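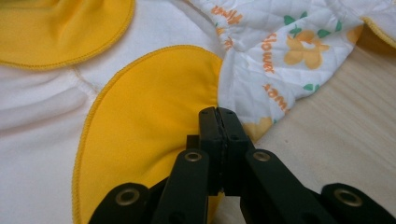
Yellow and white fabric

Restart lane choice when the leader picks the outside?

Posted by plevura_fan, Tue 13 January

I run a late model at Flanmont and we use double-file restarts with two laps to go if there's a late caution. The leader gets to pick his lane. Twice last year I restarted second, got put on the bottom, and spun the tires both times. Lost 3 spots the first time and 4 the second. Is there any point trying to drop back to third to get the outside row, or do I just need to learn to launch from the bottom? Gear is the same one I used at Ikbridge in May.

Gerd Ostermann

You can't choose to drop back. Flanmont lines you up by the last scored lap and if you fall out of line they send you to the tail. Read the procedure sheet they hand out at sign-in.

For the bottom, warm the rears more under caution - drag the brake with your left foot and keep some throttle in it. Then roll into the gas at the restart zone. Most people stab it. Check your stagger too, and try 2 pounds less in the right rear if your tire rule allows it.

kasten3624

bottom is fine there, just get to turn one first

rowdy_lm

Agree with Gerd on the throttle. I'd leave the air pressure alone until you've tried it in practice though. I changed mine for the last run of the night and the car was so tight in the center I couldn't hold the bottom anyway. Ask for a practice restart, they usually run one if enough cars want it.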